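About Us

Hi, and thanks for clicking past the product page! I'm one of the people behind Dureo, and I got volunteered to write this because I talk the most. We're a small research company that works on teaching robots to do everyday jobs with two arms. Pouring drinks, folding napkins, packing bags, setting out chairs. If you've done it half asleep in an office kitchen, we've probably got a folder of recordings of it.

We started out as a side project called Notden, back when all we had was one arm, one bench and a lot of patience. The arm learned by being steered through a job by hand, over and over, and it was slow going. A good afternoon got us a handful of clean runs and sore shoulders. So we started asking how far we could get by having people simply do the job themselves, with a camera up at head height, and letting the robot learn from that first. Steering the arm came later, and we needed a lot less of it.

That's pretty much the whole method, and we call it Pereyra. Step one, a person does the task at a normal speed in a normal room. Step two, our software works out where the hands are and what they're holding. Step three, the robot gets a short round of practice on its own hardware so it can sort out the difference between our fingers and its grippers (there's a big difference, trust me).

Pouring is my favorite, so let me go on about it for a minute. A kettle is a lovely problem. The weight shifts as you tip it, the spout has to end up over a fairly small opening, and the hand doing the work hides half of what you want to see. People also use their second hand in all kinds of ways, and they mostly don't notice they're doing it.
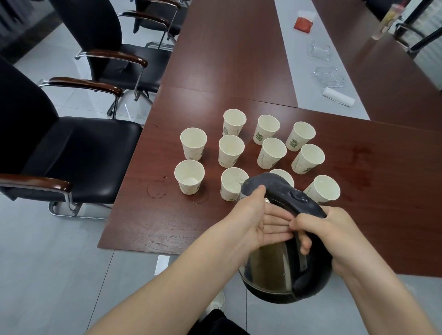 Two hands on the kettle, eleven paper cups on the conference table.

We recorded 905 pours for our first full release. Of those, 541 used both hands and the other 364 used one, and we kept every bit of it, including the clumsy ones. When we trained only on the tidy pours, the robot did fine until a cup was slightly out of line, and then it got lost. With the messy ones back in, it coped much better. I lost a bet over that!

We're still bad at plenty of things. Clear glass gives us trouble, and so does steam. Long jobs with lots of cups tend to drift toward the end, when small errors have piled up. We write all of this down in our release notes, and the April notes have a pretty long section on cups hidden behind the kettle, if that's your kind of reading.

These days our recordings and our training tools live together in one package, Cevham. Labs and schools can use it for teaching and research, and we love hearing what people try with it. If you've got a task you think would stump us, send it over. We read everything, though replies can be slow when we're in the middle of a recording week.

Page last updated June 23, 2021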